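Home | Notebook | Builds | Devices | Contact

Update rollout notes, Korkik handset
January 2021

Picking this up from where the last entry stopped. The staged build went out to the first group overnight. That group is 200 handsets, all on the Nolico carrier profile, all with the old bootloader. I left the rollout held at that size so we could read the logs before going wider.

By morning 132 had checked in on the new build. The rest were still on the old one. Most of those had downloaded the package and were waiting for a restart, which is normal for a first night. People put off the restart prompt. A smaller set had not started the download at all, and those are the ones I spent the day on.

First guess was storage. The package needs a lot of free space to unpack and the base model doesn't have much. I pulled the storage reports and the guess was wrong. Nearly all of them had room. Second guess was the Wi-Fi only rule, which stops the download on mobile data. Also wrong, they had been on Wi-Fi for hours.

What they had in common was the Dandthorpe region code. The update client asks the server for a build by model and region, and the server was sending back "no update" for that region. The build was listed for it in the console. It was missing from the manifest the client reads. The console and the manifest are made by two different scripts, and the second one drops any region with a blank language field. Dandthorpe has had a blank language field since we moved the tables over. We never saw it because the last two updates were pushed by hand.

Fixed the field, rebuilt the manifest, and forced a check on my own test phone with the region set to match. It found the build on the second try. The first try used the cached answer, so clear the update client's cache before you test this or you will waste time like I did. 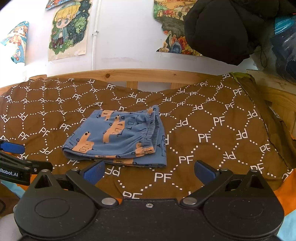
Entry by Arif Roy
Battery section checked by Duangjai Kamolrat

Battery. Two reports of faster drain after the update. Duangjai had both phones on the bench and ran the idle test with the screen off and the SIM in. One was fine once the app optimizing step had finished. The other kept waking up. The wake lock belongs to the step counter service, which restarts every time the sensor hub reports a timeout. We saw the same thing on the preview build and thought it was closed. I reopened the old ticket and attached the new trace to it.

Camera. Opens slower from the lock screen than it did before. Not measured properly yet. Needs the same phone on both builds, same settings, same lock method. Mine has a fingerprint enrolled and Duangjai's uses a PIN, so our numbers can't be compared.

Notifications. The Boonchu mail app now groups everything under one line and drops the reply button. This is their target version being too old. Wrote to them with the log. No change on our side.

Settings search. Typing "hotspot" gives two results, and the first opens a blank page. Leftover entry from the old settings app. Small fix, goes in the next build.

Security patch level shows correctly in About Phone on every unit I looked at. The kernel date is still the old one. I know why (the build machine clock) and it is cosmetic.

Plan is to leave the group at its current size for one more night with the manifest fix in, then go to 3,000 if the Dandthorpe phones pick it up. Duangjai wants the wake lock sorted first. I think we can widen without it, but I'll wait for her second run.

To do:
- make the manifest script fail loudly on a blank field
- camera timing, both builds, PIN only
- full wipe and sideload on the spare phone, it was at 70 percent charge when I put it back in the drawer
- ask for the old region table so we can compare the other fields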